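Conserver ses tomates d'arrière-saison jusqu'en décembre

Les dernières tomates se cueillent avant les premières gelées, même vertes. Bien rangées, elles tiennent plusieurs semaines. 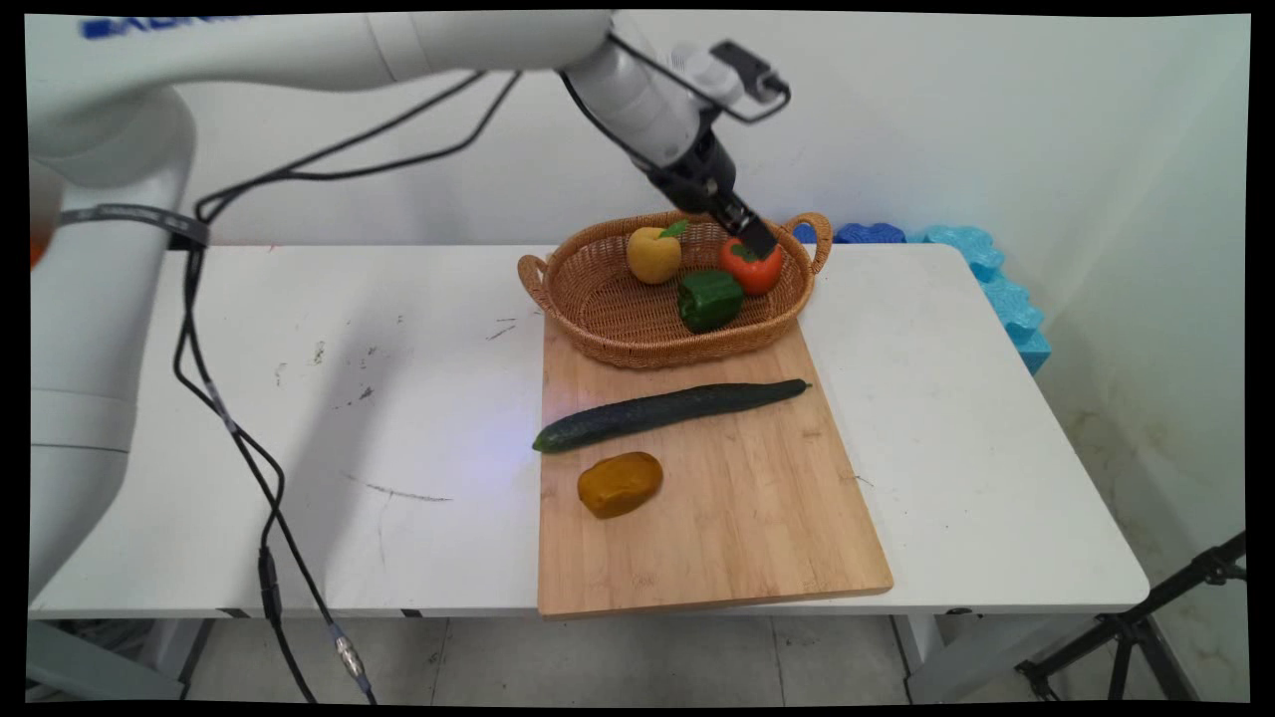 Choisissez d'abord les fruits. Gardez ceux qui sont fermes, sans fente ni tache brune, et passez les autres en sauce le jour même. Une tomate qui a touché la terre se mange en premier.

Ne les lavez pas. Essuyez-les avec un chiffon sec et laissez le pédoncule en place : c'est par là que la pourriture entre le plus souvent.

Le rangement

1. Tapissez une cagette de papier journal.
2. Posez les tomates tête en bas, sur une seule couche, sans qu'elles se touchent.
3. Couvrez d'une feuille de papier.
4. Placez la cagette dans une pièce à 12 degrés ou un peu plus, à l'abri de la lumière.

Évitez le réfrigérateur pour les fruits verts : le froid arrête le mûrissement et la chair devient farineuse.

Contrôlez la cagette tous les deux jours. Retirez tout fruit qui ramollit ou qui sent le moisi, et changez le papier s'il est humide.

Pour faire mûrir quelques tomates plus vite, enfermez-les dans un sachet en papier avec une pomme et laissez le tout dans la cuisine. Comptez une semaine pour un fruit déjà pâle, le double pour un fruit bien vert.

Celles qui restent vertes fin décembre ne mûriront plus guère. Ma voisine Danuta Kalinowski en fait de la confiture avec du citron et peu de sucre.

Prochaine fiche : les oignons en tresse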